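August 20, 2026
Memory module task, Rodwood bench

Started the second set of teleoperated demos today. The task is the same as before: take a memory module out of the open desktop and put it in a holder on the gray printed plate. The Jisdale set stands at 2,246 episodes, but too many of them begin from the same arm pose, so the policy stalls when the start is off by a little.

Changes from now on:
Vary the start pose every episode.
Shift the tower after each block, then leave it alone until the block is done.
Keep failed pulls. Tag them "slip" and stop recording when the arm is back up.

Felicja Żak drove the morning block and I took over after lunch. My approaches are slower than hers, so log the operator in the notes field. Threw out six episodes where the wrist camera stream lagged. Target for this set is 1,000, to be finished before November. 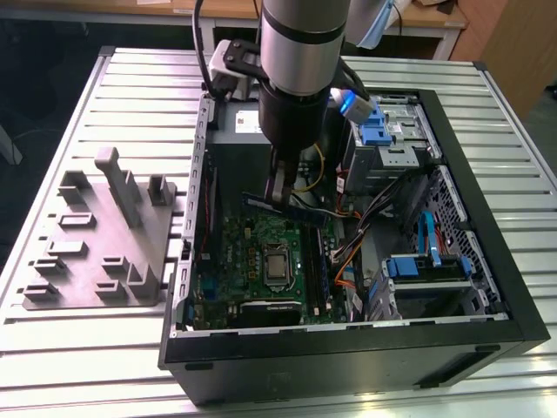
Do we trim the pauses before training?
Only the ones at the start and end. Pauses in the middle stay in, as the operator is often lining up the fingers then.

Still to do: copy today's block to Llewellyn and check the timestamps.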